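Villach Gripper Comparison

14 comments Share Tweet 176 shares

The Villach gripper comparison (also "the Villach box trials", sometimes just VGC) is a series of bench trials of two-finger robot grippers and wrist cameras, run at the Presesance workshop in Villach, Austria. Started in August. Still going in parts. Best known for its box test, in which an arm has to find a small case, line up with the handle and open it without shoving the thing across the table.

Overview

Set up by Abdelghani Abdelaziz, a controls engineer, with Blažena Vondráček doing the cameras and most of the writing up. The idea was to compare grippers on dull everyday jobs instead of catalog numbers. Rated force, stroke, repeat accuracy: all on the data sheet already. What the sheet leaves out is how a finger behaves when it meets a round handle two degrees off, or how much of the camera view the fingers eat up when they swing open.

Total of 2,535 runs logged in the first round. Of these 2,338 counted as valid. The rest thrown out, mostly controller faults and a bad clock on the logging PC.

Background

Earlier in-house testing at Presesance used foam cubes and a drinks bottle. Easy to grip, told them very little. Every gripper passed. Vondráček's first memo on the subject calls the cube test "a handshake" and asks for something with a hinge, a handle and a surface that scratches, so damage would show up.

Wood was picked for that last reason. Dents stay. Also cheap to replace.

Test cell

Arms are mounted in a cell of aluminum profile. More than one arm can work the same table, which matters for the two-arm part of the program (see below). Each arm carries its own gripper and a camera near the wrist. Lighting is whatever the hall has. No light tent, no blackout curtain. Abdelaziz wanted it that way, on the grounds that customers don't have curtains either.

Wall behind the table left plain. A busy background helps some vision software and hurts others, so plain was considered the fair choice. Vondráček disagreed at first and later came round, partly.

The approach test

First stage. Arm starts away from the box, fingers open, and has to bring the handle into the working area between the fingers using the wrist camera only. Start positions vary. In the hard starts the handle sits well off to one side of the view, or is barely in it.
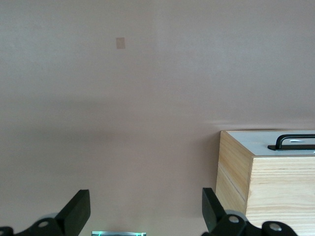

Scoring is on time and on number of corrections. A correction is any stop followed by a move in a different direction. Fingers that open wide and low were found to hide the near edge of the box just when the controller needed it most. Narrower fingers did better here, then lost the advantage at the grasp itself. Glare on black handles was the other regular problem; a small highlight moving along a curved bar can look like an edge to a simple tracker, and the arm chases it.

The Kälin controller, one of two tried, handles this by slowing down when the tracked edge jumps. Safe, but slow. The Gostex controller keeps going on its last good estimate. Faster by a wide margin on easy starts, worse on hard ones, and twice it pushed the box right off its mark.

Fingers

Three finger shapes were compared on the same drive unit:

Flat pad. Plain and rectangular. Good all rounder, slips on round bars unless the force is turned up.

Notched tip. A hook-like end on one finger, meant to get under a bar or lip. Strong on handles. Poor on anything flat, it tends to tip the part.

Long paddle. More reach into a deep box, more flex too. Flex was not measured in round one, wich was a mistake and is listed as such in the report.

Mixed pairs are allowed. The team ended up liking a notch on one side and a paddle on the other for work inside the box, although the closing point is no longer centered and the offset has to be taught by hand.

Two-arm trials

Added later, after customers asked. One arm works, the other watches from the side. The watching arm's camera sees things the working arm's own camera can't, mainly the gap under the fingertips. It costs a second arm, obviously, and the two paths need checking against each other so they don't meet.

Inside the box a foam insert is used. Parts lie on the foam and have to be taken out without tearing it. Long bar-shaped parts are the worst. Lying at an angle they can be gripped near one end and then swing.
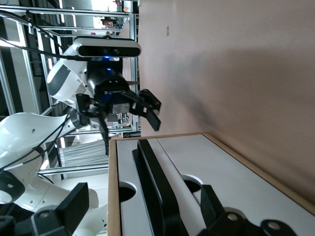 Fingers above a tray, open box at right, during the two-arm trials, seen from the wrist of the other arm.

Results of the two-arm trials are thinner than the rest. Only 30 runs per finger pair, and the watching pose was changed midway. The report gives them as "indicative".

Cameras

Depth cameras on top of the gripper versus small color cameras tucked close in at the wrist. No clear winner. Depth units gave a usable height for the box rim but had trouble with dark shiny parts, and they stick out, so the arm needs more room. Close-in cameras see the fingers all the time. Handy for checking a grasp, annoying for everything else. Cable routing came up again and again in the log: a loose loop over the arm pulls tight at full wrist turn and shifts the camera by a hair. Enough to spoil the calibration.

Reception

Mixed. Users liked the plain test objects and that failed runs were published along with the good ones. Main complaint is that only one box was used, so the result may say more about that box than about grippers. Abdelaziz has replied that a second box is planned, different handle, and that anyone can send one in. Others pointed out the two controllers were not tuned by the same person. True, and not yet fixed.

Later work

Second round announced on 20th February, with finger flex, a teardown of worn pads and a fixed watching pose for the two-arm part. Nearly all first-round logs are to be re-scored under the new rules before any fresh runs are added. Color of the handle to be varied as well, if time alows.

See also: Wrist camera, Hand-eye calibration, Parallel gripper, Bin picking

14 comments Share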